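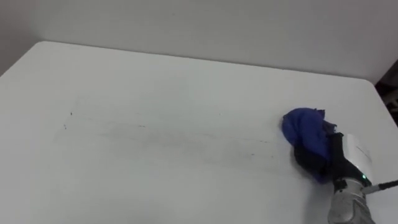
Ring road closure at Alvarado — is the detour working for anybody?

Forums > Roads and Commuting > Closures and detours

vmthembu_861
The left lane between the Alvarado exit and the Sistgate bridge is closed until October, and the detour goes past the school. This morning I needed 52 minutes for a trip that normally takes me 20. Does somebody know why they work only in the daytime? At night the road is almost free.

Yolandi K.
I asked the same at the information evening. The answer was that people living next to the bridge complained about night noise during the last repair, so now there is none. I live on that side and I must say I am glad for it.

vmthembu_861
I understand the noise, but there are many more drivers than houses there.

bongani_e
Not so many. The notice on the bridge says 1,174 vehicles in the morning peak, and 442 households received the letter. A driver loses half an hour. A family with a baby loses the whole night. I don't think you can compare these by counting.

E. Mokgethi
My problem is the signs. The first detour sign stands after the exit, so if you don't know the area you are already in the queue when you read it. I wrote to the contractor (Grastex) and received an automatic reply, then nothing.

Yolandi K.
Elmarie, write to the district roads office instead. They moved a sign for our street in two days last year.

kekana_v
I take the 2 bus now. It stands in the same traffic, but at least I can read. If they gave the bus its own lane before the bridge, more people would leave the car at home.

bongani_e
A bus lane there would take the only lane we still have. No, thank you.

kekana_v
Only from the bakery to the roundabout, I mean. There are two lanes on that part.

vmthembu_861
Today I left at 6:10 and it was fine until the roundabout. I will try by Undura tomorrow and write here how long it takes.

11 comments · 3 shares
Contact the moderators | Back to top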